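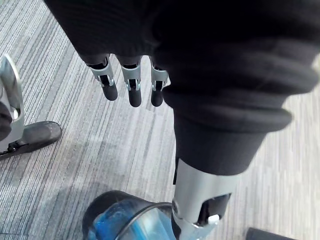 Every few months somebody sends me a video of a robot folding a T-shirt and asks if I'm excited. I usually am, for the length of the video! Then I look over at the basket by my dryer, with the fitted sheet and the tights and the one sweater that's inside out with both sleeves stuck, and I calm down again.

I've been asking people for years whether machines can do chores yet, and my answer this spring is: a few, slowly, if you set the room up for them first. I know that's a dull answer. It's better than the one I'd have given you when I started writing about this stuff, though.

What changed my mind was a long afternoon in April at Hollix, where a small team is trying to get robots to handle clothes and tidy up floors. Yi-chun Tsao runs the trials there and she is refreshingly blunt about them. They gave the machine 32 pieces of ordinary clothing to pick up off a floor and drop in a bin. It managed 19. I could have done the lot in the time it spent thinking about the first sock, but 19 is a real number, and the year before it was 9.

Cloth is the hard part. A mug is the same mug every time you look at it. A shirt on the floor has no shape you can plan around — it's got folds, and the folds have folds, and the second you pinch one the whole thing turns into a different shirt. My hands sort that out without me. I can feel when I've grabbed two layers instead of one. A camera mostly can't, and fingertips that really feel fabric are still the thing everybody in that building complains about over lunch.

Then there's carpet. I had never given carpet a single thought before Yi-chun got going on it. Hard floors are easy, she told me, and carpet grabs at things, hides small stuff in the pattern and gives a little when you push down. Guess what's in my house. Guess what's in most of the houses these things are supposed to end up in.

Shop floors are further along and I think people should be more impressed by that than they are. Wajid Janjua manages a packing line at Pastby and he has one arm that does nothing except move trays from a belt to a rack. It's boring to watch and he loves it. But he also told me that when a tray comes down crooked, a person walks over and straightens it, and that person is on the payroll all day. I'd like to see more of the sales brochures mention her.

So would I buy a home one? No, and I say this as somebody who would pay silly money to never pair socks again. If I have to clear the room, flatten the laundry, move the lamp and then stand there in case it gets stuck, I've done most of the chore already. Call me when it can do the fitted sheet.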